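Citstead parts packer promises fewer returns. Its customers have heard that before

A small company that ships replacement computer hardware out of Citstead says it has fixed the problem that has annoyed its customers for most of a year: metal parts turning up bent, scratched or simply missing from the box.

Pullen, which sells I/O shields, brackets and clips to repair shops, told buyers in February that it was dropping padded envelopes for its smaller orders. Everything down to a single shield will now go out in a cardboard box with a fold-over lid. The company is also charging $2 more per order to do it.

That is a modest sum on a large order. On a single shield, the thin metal plate that fills the gap around the ports at the back of a desktop computer, it is harder to swallow. Shields are cheap. They are also easy to ruin, and a bent one may not seat properly in the case. Anyone who has tried to flatten one with their thumbs knows how that goes.

Roscoe Ambrose, who manages packing for Pullen, says the envelopes were the whole trouble.

"They'd go through a sorting machine and come out the other end with a curve in them," he said. "You can't do that to a box."

You can, of course, do quite a lot to a box. And an envelope does not explain the missing clips, which account for a good share of the grumbling among repair shops.

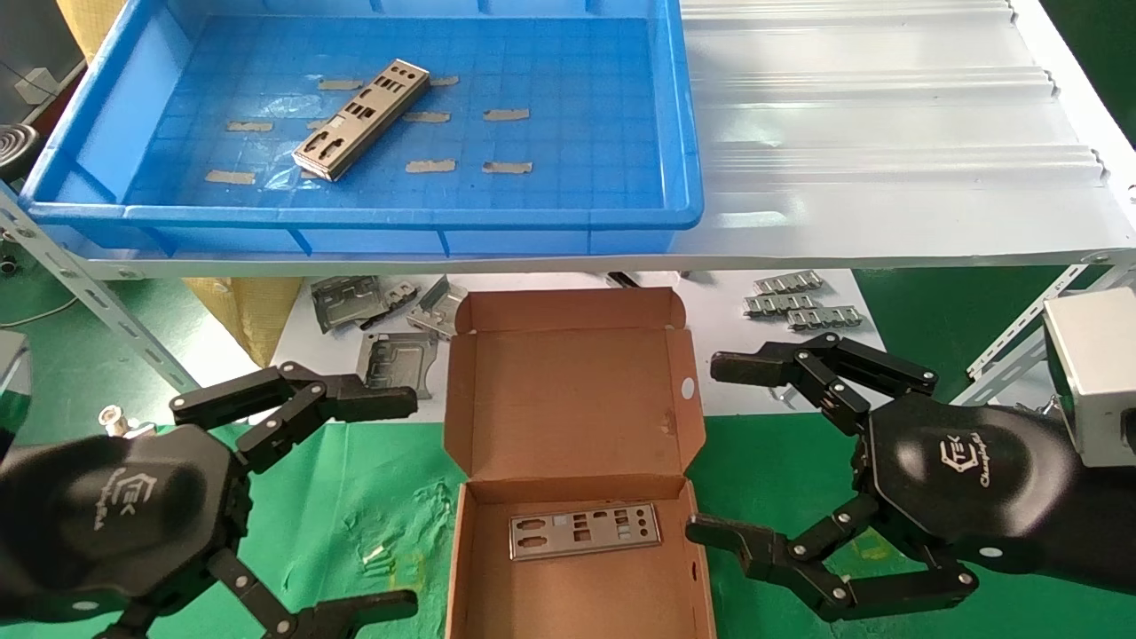

Asked about those, Ambrose said parts are now kept on trays and work surfaces close to where the boxes are filled, so that whoever is packing does not have to walk off to fetch a bracket and come back having forgotten the clips. He described it as a new system. It sounds a lot like keeping things within reach, and it is fair to ask why it took so long.

The repair firm Stalitz, one of Pullen's regular buyers, placed an order for 200 shields last fall and sent part of it back. A manager there said she had been promised better packing twice already, once with thicker envelopes and once with a card stiffener slipped behind each part. Neither lasted. The stiffeners stopped arriving after a few weeks, she said, and her calls about it went to voice mail.

"I'll believe the box when I've opened a few," she said. "And I'd like to know what's holding the part still once it's in there."

It is a reasonable question. A loose shield in a box larger than itself can slide from end to end all the way across the country, picking up scratches as it goes. Pullen's notice to customers says nothing about padding, tissue or inserts. Ambrose said the company was "looking at a couple of options" and would not name them. He also said customers should not expect the price to rise again, though he stopped short of promising it.
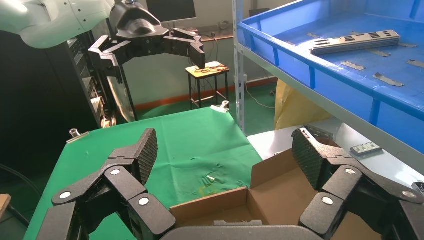

An open cardboard box on the green-covered packing table, with small metal parts lying on the cloth behind it.

There is also the matter of waste. An envelope takes up almost no room in a trash can. A box with side flaps takes up a good deal more, and shops that receive several a day will have to break them down and haul them out. Pullen says the cardboard can be recycled, which is true of most cardboard and is no particular credit to the company.

Zamora, a rival supplier that sells many of the same parts, has used boxes for small orders for some time and says its return rate is low. It would not share the figure, so readers can make of that what they like. Pullen did not share one either. Without numbers from before and after the switch, it will be difficult for anyone outside the building to tell whether the boxes have made a difference or whether customers have just stopped bothering to complain.

Ambrose said returns would be reviewed after five months. He did not say whether the results would be made public – "we'll see what we've got" was as far as he would go – and there is no plan to refund the extra charge if the review goes badly.

For now, the old envelopes are still being used for cable orders, and anyone who already has an order in the queue may get either kind of packing. Customers who receive a damaged part can ask for a replacement in the usual way, by sending a photo of the part along with the order number. The two-dollar charge applies to replacements too, unless the buyer asks for it to be waived. Pullen's notice does not mention that last part. Ambrose confirmed it when we asked.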